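Stocktake and the Sivberg storeroom

The Sivberg storeroom will be closed for stocktake during the last week of September. The front counter stays open as usual, but anything kept out the back can't be fetched until we've finished. If you know you'll need something that week, please put in a request early and we'll set it aside under your name.

Ronja Viklund is running the count this year and has drawn up a roster, which is pinned up beside the kettle. Shifts start at 8.30 am and finish at noon. We still need 4 more people for the upstairs shelves. You don't need to know the stock, but you do need to be comfortable on a step stool.

A few things have changed from last year. The old card system has gone and every line now has a number on the shelf edge. The count sheets follow the same order, so start at the left of the bay and work down. If an item is sitting in the wrong place, count it where it belongs and move it there before you go on. Last year's sheets showed 305 lines, and 23 of those had to be counted again after items turned up in two different bays.

Opened boxes are to be counted by the piece. Sealed boxes are counted as one box, using the quantity printed on the outside. Where the label isn't in English, look for the supplier code and match it to the list at the front of the folder. Folke Dalen has translated most of the imported labels and will be in on the first two mornings to help with the rest.

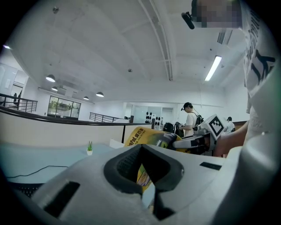 A yellow package with "Pad" and Chinese characters on its face.

Damaged packaging goes on the trolley near the roller door. Write the shelf number on a sticky note and leave it on top. Please don't tape anything up until Ronja has looked at it, as some of it can go back to the supplier for credit.

The discontinued Tulidton lines will be cleared at the same time. There are 88 items on the list, mostly catches, hinges and cupboard handles in the old bronze colour. Members can buy these at half price from the counter once the stocktake is done. Whatever is left at the end of October goes to the tip shop.

Sverre Westerberg has asked that anyone with storeroom items out on loan bring them back before the count begins. That includes the two label makers, the long tape measure and the grey folding trolley. If you've lost something, tell him now and he'll take it off the register.

Parking will be tight on the first morning because the Lappalainen truck is due at 10 am with the new shelving. Leave the side lane clear and use the gravel area behind the hall.

Morning tea is provided. Bring your own mug, and wear closed shoes. To put your name down, see Ronja or leave a note at the counter.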